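Cuaderno del traslado, entrada 5

Salimos de Havville a las siete y media, media hora más tarde de lo que Shazia Bugti había jurado. Según ella, por la autovía se llega a Teltby «sin enterarse». Me lo creeré cuando lo vea. También dijo que el piso tenía mucha luz y tiene dos ventanas.

El primer tramo fue pinos, guardarraíl y hierba seca, y al rato más pinos. Shazia lo encuentra relajante. A mí me da sueño y me pone a hacer cuentas: 2.534 de fianza y mudanza, y los de Ollik todavía no han confirmado a qué hora llevan los muebles. 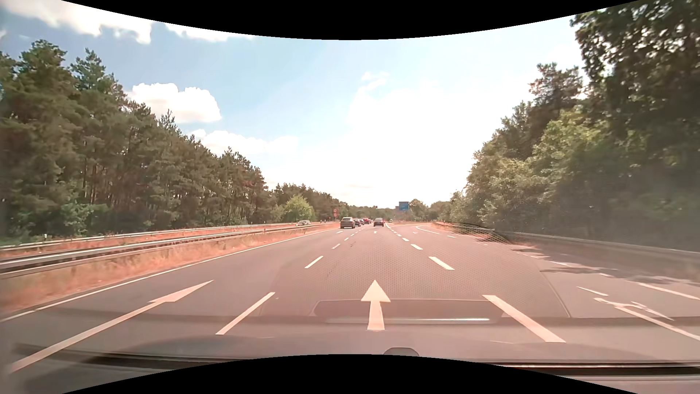
La autovía camino de Teltby, con nubes para todos los gustos.

Shazia miró el cielo y anunció que no iba a llover. Lo mismo dijo en diciembre y acabamos secando libros con el secador. Yo, por si acaso, había metido las cajas en bolsas.

Luego vinieron los semáforos y el divisor provisional entre carriles. Provisional, ya. Apuesto a que sigue ahí cuando me jubile.
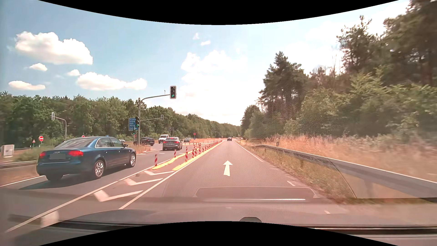 Shazia sostiene que por Kazmi habríamos tardado lo mismo. No hay manera de comprobarlo, y por eso lo sostiene tan tranquila. La semana que viene vuelvo a por las tres cajas que faltan y pienso ir por Kazmi, reloj en mano. Los de Ollik siguen sin llamar.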